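Skolamham clean sweep, are we buying it?
Grade Baseball > Club Talk > Season 2

dustybackstop
Posted 5th May, 8:14 pm

So Skolamham take all three off Ternotport and the club page is calling it a turning point. I was at two of the three games and I'm not convinced. Ternotport had one proper starter available and he pitched the Friday night. The two after that were bullpen arms and a bloke who normally plays left field. You should beat that. Any side in the comp should beat that.

Game one was the only real contest and we got it on a dropped fly ball with two out. Good on them for winning, but I've seen this club string a few together before and then get flogged by the first decent lefty they meet. 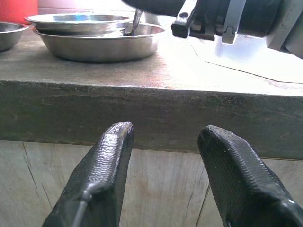

Re: Skolamham clean sweep, are we buying it?

inner_half
Posted 8:31 pm

You're a barrel of laughs. A win's a win. Last year we lost that same series and you were on here saying the sky had fallen. Can't have it both ways.

The middle of the order hit in all three games. The new second baseman turned a double play on Saturday that ended the inning with the bases loaded, and last year's infield throws that one into the car park.

foulpole_regular
Posted 8:47 pm

Somewhere between the two of you for me. The hitting was good. The baserunning was awful. We had a runner picked off second with nobody out and our best hitter at the plate, and I still want to know what the third base coach was looking at.

Also the club page says there were 900 there on the Saturday. Were there? I had a whole row to myself and so did the people behind me.

dustybackstop
Posted 9:02 pm

900 my foot. They said 2,000 for the opener as well. The ground holds 4,000 on paper and I've never once had to queue for a sausage.

inner_half, I said last year's side couldn't hit a breaking ball. I'd say the same this year. They didn't see many on the weekend.

quietinnings
Posted 9:20 pm

Following from a long way off these days so all I get is the stream, which dropped out twice on Saturday. Had it propped up in the kitchen and missed the whole sixth. Can someone tell me how the lead went from one run to five? The score bug just jumped.

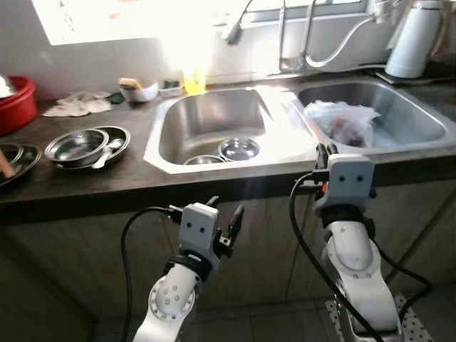
At the sink, Saturday arvo

foulpole_regular
Posted 9:33 pm

Walk, walk, hit batter, then a double into the gap. Another walk after that, and a single through the right side. Their reliever couldn't find the plate with a map. That's sort of dusty's point, to be fair to him. We got four runs in that inning and two hits.

inner_half
Posted 9:41 pm

Taking walks is a skill. Last season's lot would have swung at every one of those.

quietinnings
Posted 9:55 pm

Thanks, that fills the gap.

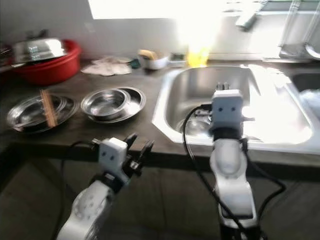 The thing I'd want to see before I get excited is the pitching against Boros. Our Sunday starter got through on soft contact and I don't think that holds up against a side that hits the ball hard. I went back and watched his last two innings while the pots were waiting, steel lid sitting on the red basin and the plate still out on the bench, and he was leaving the fastball up the whole time. Ternotport kept getting under it. Boros won't.

inner_half
Posted 10:08 pm

He went 8 innings on Sunday! What more do you want from him?

dustybackstop
Posted 10:16 pm

I want him to do it against a team with a cleanup hitter. And I'd want to know why he was still out there in the eighth with a five-run lead and a fresh bullpen. That's an arm we need in August.

foulpole_regular
Posted 10:24 pm

Agree on that one. No excuse for it. The coach has form here too, he did the same thing with the tall kid two seasons back and the kid was playing first base by finals.

switchhitmum
Posted 10:40 pm

Has anyone heard if the Altix scoreboard is getting fixed before the Boros series? It had us batting in the top of the inning for most of Sunday. My youngest was keeping a scorebook and kept rubbing hers out to match it.

foulpole_regular
Posted 10:46 pm

They said it was fixed last month. Tell her to trust the book.

inner_half
Posted 10:52 pm

Back on topic, I'm calling two out of three against Boros. Screenshot it.

dustybackstop
Posted 10:59 pm

Done. I've got one out of three, and that's if their ace is still nursing his elbow.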